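The Lighthouse Board

Feng-yi Tsai had been at the sorting bench for three hours when she found the lighthouse board, and she yelled so loud that Yee-man Tang dropped his sandwich.

"It's red!" she said. "Yee-man, it's red, and it's got the scalloped edge!"

He came over with mayonnaise on his thumb. They had been through 430 boards since April, every one of them green and rectangular, pulled out of cartons that the harbor museum at Gullcombe had kept in a damp closet for years. Somewhere in those cartons was supposed to be the heart of the Su, the little talking lighthouse that every kid on that coast had wanted. You pressed the door and the lamp swept around and a voice told you the weather. Always wrong! Feng-yi's had promised sunshine through an entire hurricane.

"Don't touch it with that thumb," she said.

"I wasn't going to."

"You were leaning."

He wiped his hand on his jeans and leaned anyway. It was smaller than either of them remembered, but then they had been smaller too, and neither had ever gotten past the first screw. Her brother had tried once with a butter knife. The lighthouse never spoke again, and she hadn't quite forgiven him - he was forty now, with a dental practice.

"Lay everything out," Yee-man said. "Everything that was in the bag with it. I'll get the paper."

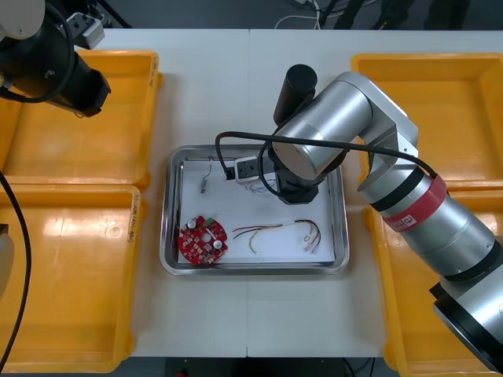
Feng-yi loved this part better than any other, better even than the moment when something lit up. She loved a thing in pieces, when it could still be anything. She went over the round board slowly, saying the parts under her breath the way other people say the names of birds. Two silver capacitors with white tops, standing up like a pair of salt shakers. The hole in the middle, where the lamp shaft must have gone through! And the wires, red and yellow and green and white, sprawled over the paper with their tiny connectors at the ends, all of them looking ready to go somewhere.

"The Visel people drew it with six wires," said Yee-man, who had the old service sheet open on his knees. "Or five. There's a coffee ring on it."

"Whose coffee?"

"Historic coffee."

She laughed and pulled the magnifier down. There was a number on the sheet, 3403, written in pencil beside the voice circuit, and they argued happily over whether it was a part or a phone extension. Yee-man wanted to call it. He got as far as picking up the phone.

"What would you even say?"

"I'd say, hello, what's the weather?"

Outside, the Tronano ferry blew its horn for the evening run, and Feng-yi looked up at the window. Rain over the breakwater, and a bright strip behind it, and the gulls all facing one way. She hadn't thought about that hallway in years - the lighthouse on the shelf by the coats, her grandmother pressing the door every morning before she chose her shoes, then taking the umbrella no matter what the voice said.

"Find me the speaker," she said. "There has to be a speaker. Try the carton marked 135."

"That one's lamps."

"Try it anyway!"

He was already on his knees, up to the elbows in it, humming the four notes that came before the forecast. He had the third one flat. She hummed it back to him the right way, and he started over from the beginning.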